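Own fewer clothes, and wash them less

I own too many clothes, and so does almost everyone I know. Last February I took every piece of clothing out of my closet, my dresser and the two bins under the bed, and wrote each one down. Socks and underwear were left off the list. The total was 219. I live alone, in a two-bedroom apartment, and I work at a job where the same four shirts would do.

I am not a collector and I don't follow fashion. I got to 219 the way most people do, by buying one thing at a time, usually on sale, and almost never getting rid of anything. Clothes are cheap enough now that a bad purchase doesn't hurt. A shirt that costs less than lunch can be wrong in the shoulders and you keep it anyway. It goes to the back of the shelf and you buy another.

My argument is a simple one. Most of us would be better off with fewer clothes, chosen with more care, and worn for much longer between washes than we are used to. The first half of that gets a polite nod from people. The second half gets a look.

Start with the buying. The usual advice is to spend more on each thing and get better quality. I half agree. Price is a poor guide. I once paid a great deal for a Gedetti jacket and the lining split in the first winter. I have a gray Stokska work shirt that I bought from a bin at the hardware store, and it has held up through years of yard work and two moves. What matters is how a thing is made, and most of us were never taught to look. Turn it inside out. Pull gently on the side seam and see if light comes through. Check that the buttons are sewn on with more than a few loops of thread. Hold the fabric up and crumple it.

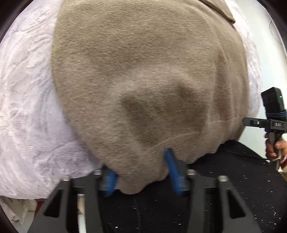

My grandmother did all of this in the store, in front of the clerk, and I was embarrassed by it when I was ten. She would hand a coat back and say it was not worth the hanger. She owned one good coat at a time. She also knew how to turn a collar, darn a heel and let down a hem, and she thought of these as ordinary chores, on the same level as sweeping the porch. I can sew on a button and do a rough patch, and among my friends that makes me the expert.

We lost those skills in a couple of generations and I don't think we noticed. It is easy to blame the companies, and they deserve a good share of it. But it was also a trade we made willingly. Mending is slow and buying is quick. When a new sweater costs the same as having the old one repaired, very few people will choose the repair. I don't always choose it either.

There is a repair counter in my town, at the back of the Mykhailiuk dry cleaners, open 3 days a week. If you go on a Friday you will wait in line behind people with pants to be hemmed and not much else. They charge a fair price and the work is neat. I had an elbow rebuilt there for less than I spend on gas in a week. I would like to see one of these in every neighborhood, and I would like cities to treat them the way they treat bike lanes or farmers' markets, as something worth helping along with a cheap lease or a break on fees. A shop like that can't compete for rent with a phone store.

Now the washing. We wash far too much. Most of what goes into the hamper isn't dirty. It has been worn once, for a day at a desk, and it goes in because that is the habit and because the machine makes it easy. Every trip through the washer and dryer takes something out of the cloth. If you doubt it, look at the lint screen. That gray felt was part of your clothes.

Wool and other knits are the clearest case. A sweater worn over a shirt can go weeks. Air it overnight on the back of a chair, brush off the crumbs, spot clean the cuff if it needs it, and fold it. Folding matters too. Knits stretch on hangers and grow little points at the shoulders that never quite go away, so they belong on a shelf or in a drawer. 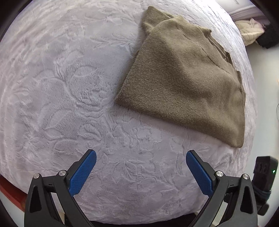

A folded knit on a plush bedspread.

I wash my sweaters twice a winter, by hand, in cool water, and dry them on a towel. Nobody at work has moved their desk. Jeans can go a month. Shirts worn next to the skin are different, and so is anything worn to the gym or while sick, and I am not asking anyone to go around smelling bad. I am asking people to check first. Hold it up to the window, smell it, and decide.

There are fair objections to all this. Parents of small children have told me that they don't have time to hold anything up to a window, and I believe them. People who work in kitchens or on job sites need clean clothes every day. Someone with very little money can't always wait for the well-made thing, and needs the cheap thing by Monday. I don't think any of them are the problem. The problem is people like me, with a steady paycheck and a full closet, who buy because it is evening and the phone is in our hand.

I don't believe in the strict programs either. A friend tried the Prinutari method, where you put 100 items in boxes and earn them back one at a time. She lasted 8 days. She ended up buying a raincoat because hers was in a box. Rules like that turn clothes into a hobby, and I want to think about clothes less.

What worked for me was dull. I gave away what didn't fit. I stopped reading the sale emails. When something tears I fix it or take it in that week, before it can join the pile. When I want something new I write it on a piece of paper on the refrigerator and leave it there for a month, and more often than not I cross it off.

I haven't counted again. The bins under the bed are gone, and I keep the vacuum cleaner there now.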